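12th June, bench notes, equipment budget

Spent most of the morning with the quotes spread out and a very large coffee, and I think I'm finally getting somewhere! Brandik came back at 851 for the spare finger set with the wrist camera bracket included, and Clarberg are a bit cheaper but want 10 weeks to deliver (they said much the same in May, bless them, so at least they're consistent). I'd love two sets, one for the arm and one in the drawer, and I think the budget will stretch if we put off the new cable conduit until fall.

Before I sign anything I want to be sure the open triangular fingers are still what we need for soft things, so it's balloons again today. 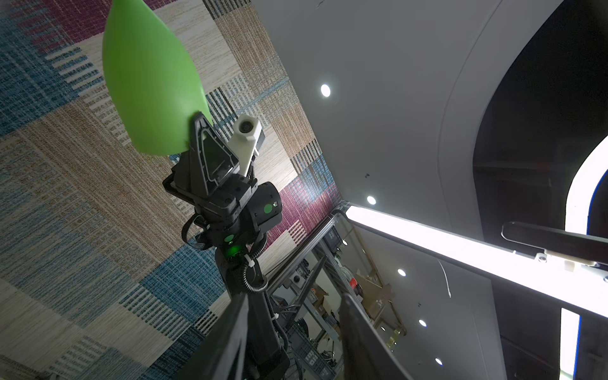 Green balloon, held near the tip, current fingers.

I'm leaning toward staying with this shape. Sinura make a padded finger that everyone seems fond of, but it needs their own adapter at 90 apiece, and I'd sooner put that money toward a force sensor, which we've been wishing for as long as I can remember.

Still to do: ask Kariuki whether their sensor fits our wrist without moving the camera, get shipping from Brandik in writing, and order more balloons, plus a bag of cable ties while I'm at it.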